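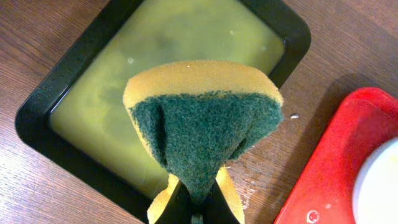 Compte rendu de la réunion de suivi
Lot « vaisselle » – collecte de démonstrations
25 mai 2019

Présents : Hilkka Leinonen (animation), les opérateurs de téléopération, l'équipe apprentissage, un représentant de Parel.
Excusée : l'équipe Tanui (mécanique).

Le compte rendu précédent est adopté sans modification.

1. État de la collecte

Le jeu compte 645 démonstrations enregistrées sur la tâche de l'éponge, dont 257 relues et annotées. Le reste est en attente de relecture. Les opérateurs signalent que la relecture avance moins vite que l'enregistrement, surtout pour le marquage du début et de la fin de la prise. Il est décidé de suspendre les nouveaux enregistrements un jour sur deux jusqu'à la prochaine réunion.

H. Leinonen rappelle qu'une démonstration sans annotation de prise ne part pas à l'entraînement, même si le geste est bon.

2. Prise de l'éponge

Discussion sur la force de fermeture de la pince. Quand l'éponge est saisie par la base et fortement serrée, elle se replie en éventail et la face verte se creuse d'un pli. L'équipe apprentissage souhaite conserver ces prises : le modèle doit reconnaître l'éponge déformée aussi bien que l'éponge à plat. Parel demande en revanche que la consigne de serrage soit notée pour chaque épisode, faute de quoi les comparaisons entre opérateurs n'ont pas de sens.

Accord sur les points suivants :
- les prises serrées sont gardées et reçoivent l'étiquette « déformée » ;
- la consigne de serrage est ajoutée à la fiche d'épisode ;
- une prise où l'éponge échappe à la pince est gardée aussi, avec l'étiquette « échec », et n'est plus supprimée par l'opérateur.

3. Poste de travail

Le bac noir contenant le liquide et le plateau rouge restent posés directement sur la table en bois. L'orientation du bac varie d'une session à l'autre. L'équipe apprentissage demande que cette variation soit maintenue, y compris le bac posé de biais, mais que l'écart entre le bac et le plateau reste suffisant pour le passage de la pince.

Le liquide trouble pose une question d'annotation : les zones claires près des bords du bac ont été confondues plusieurs fois avec la mousse jaune par l'outil de segmentation Clindance. Correction à la main pour l'instant. Un essai avec un liquide plus clair sera fait, en session séparée, pour ne pas mélanger les deux conditions.

Traces blanchâtres et miettes sur la table : un opérateur propose un essuyage entre chaque épisode. Proposition non retenue. La table sera essuyée en début de session seulement.

4. Caméra de poignet

Dans la vue de poignet, l'éponge masque une bonne partie du bac pendant le transport. Parel propose de relever l'angle de la caméra. L'équipe apprentissage s'y oppose en cours de collecte, les épisodes déjà enregistrés devenant alors difficiles à mélanger aux suivants. La question est renvoyée à la prochaine campagne, au mois de juin. Tanui sera consulté sur le support.

5. Transfert des données

Les envois vers le serveur Meltness ont été interrompus deux fois. Les fichiers concernés ont été renvoyés et vérifiés. Les opérateurs gardent désormais une copie locale jusqu'à confirmation de réception.

6. Actions

Équipe apprentissage : modifier la fiche d'épisode (serrage, étiquettes « déformée » et « échec »).
Opérateurs : reprendre la relecture des épisodes en attente, les plus anciens d'abord.
Parel : transmettre les plages de serrage admises pour la pince.
H. Leinonen : contacter Tanui au sujet du support de caméra, préparer l'essai avec liquide clair.

Questions diverses : demande de gants supplémentaires au poste, acceptée.

Prochaine réunion en juin, date à confirmer par courriel.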